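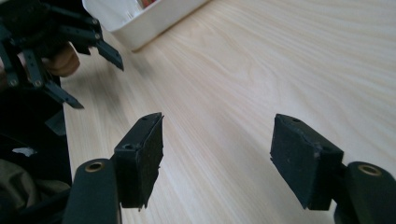 Two hand-held grippers over one of our tables at Zaltgate.

Software engineer, perception and planning (Beltetti project)

Zaltgate is looking for a software engineer to join the small group behind Beltetti, our toolkit for turning demonstrations made with hand-held grippers into something a two-armed robot can use. We would love to hear from people who enjoy working close to the hardware, and who don't mind walking over to the table every so often to see why a number looks odd.

You would be the fifth member of the software group and would work most closely with Lalit Srivastava, who looks after planning, and with Eustaquio Palacios, who wrote most of our replay viewer and will be very happy to hand some of it over. We have 148 tasks in our library at the moment, each with its own folder of recordings, and around 350 hours of video that still needs tracking properly.

The first few months would go mostly on perception. Our tracker copes well with rigid things such as trays and boxes, but soft packaging is another matter – a bag changes shape the moment two pads close on it, and the outline we had a second ago is no longer much use.
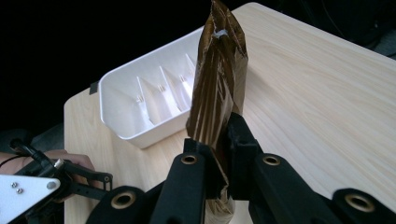
We have a half-finished method for this, which Lalit will talk you through with great enthusiasm, and we would like somebody to take it on, argue with it and get it running inside Beltetti. After that there is plenty to choose from: timing between the left and right hands, better grasp labels, or the planner itself, which still takes 100 milliseconds longer per step than we'd like.

You should be comfortable in Python and able to find your way around C++. Some experience with camera calibration or pose estimation would help a good deal. A degree is fine, and so is a few years of doing the work without one.

The post is full time at our Bilari office, starting in September, with up to two days a week from home once you have settled in. Now and then you would visit our colleagues in Paredes – travel is paid, and there is a yearly allowance of £2000 for courses and books.

To apply, send a CV and a page or so about something you've built to Eustaquio Palacios at the Bilari office. Code samples are welcome, untidy ones included. If you'd like a chat before applying, do ask for Lalit, who is usually at his desk by 9.30am.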